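Closeo mug rack – cups leaning and sliding on the wire
Ticket 2000
Opened by: Ghazala Jafri
Status: waiting on customer

Hello, and thank you for picking this up so quickly! I bought the Closeo rack from Plimlow in November and I do love it, but the cups won't settle. I hang them upside down in two rows, and there's always one at the back that leans forward onto the wooden handle. I've tried swapping the colors around, and I've tried pressing the wire gently back with my thumbs (a bit nervous about that, I'll admit). It sits on the big brown table next to my lemon board, so it does get nudged now and then – but even when I leave it alone for 20 minutes the lean comes back. My pink cup is the one doing it at the moment.
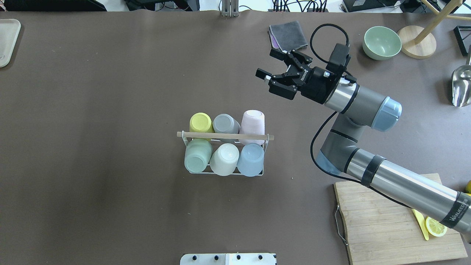
Han-gyeol Chae: Thanks, Ghazala, that's a lovely clear write-up. Please try a shorter cup in the back row by the handle, and check that all the feet touch the table. If it still leans after 2 days, reply on this ticket and I'll send out a new wire frame.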